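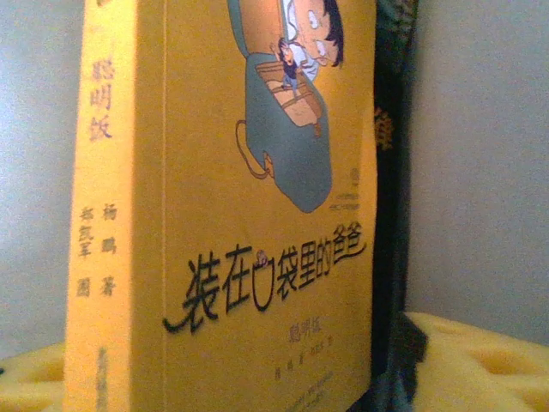

Nafula Nyaga told us, over a second cup of tea, that she had never once finished a children's book before her own child asked her to, and that remark stayed with us all through the Naston interviews.

Figure 1. A thick yellow paperback with a Chinese title on its spine.

4.2 Reading aloud at home

Of the 47 families we visited in October, a good many spoke in much the same way. Parents read slowly, stopped to chat, and went back over favorite pages — often well past bedtime, as they were happy to admit.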